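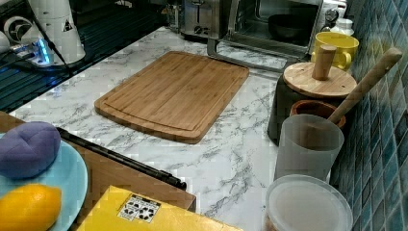 I've been putting off writing up the Rekell, partly so I'd have something to say beyond "it arrived and it turned on." We've had it in the test kitchen since February, which feels long enough to have opinions (I have many).

Quick background for anyone new. There are 3 of us, and we test recipes for Odukoya, the meal box people. The Rekell is a scheduling and logging system: it reads the oven and fridge probes, fills in the temperature sheets by itself, and decides who cooks what and when. Before that we had clipboards. I hated the clipboards! I once spent a whole afternoon copying out 54 lines of fridge readings because somebody had put a saucepan down on the originals.

So the logging part gets full marks from me. It takes a reading every 30 seconds and I never have to think about it. A bamboo cutting board and a toaster oven are still most of what I need for a small batch, and now I get to stay with the food instead of running off to find a pen.

The scheduling is where I get grumpy. It gives each step a time slot, and it has no idea that chopping onions for a new recipe involves stopping, tasting, swearing a bit and starting over. For the first few weeks my tablet kept flagging me as behind. Toshiko Maruyama, who runs our bench, ended up padding every slot by hand – so the machine that was meant to save her planning time gave her a new planning job. She's okay with it now, but it took a couple of loud meetings.

The other change is quieter. We used to swap tasks by yelling across the room, and these days we mostly look at a screen. I miss the yelling.

Support from the Rondthorpe office has been good. Chibuzor Bashir called back the same day both times I got stuck. The spare probe was $500, and that stung.

Four stars. Buy it for the logs, and turn off the "behind schedule" alerts before anyone sees them – it's under Settings, then Bench, then Pace.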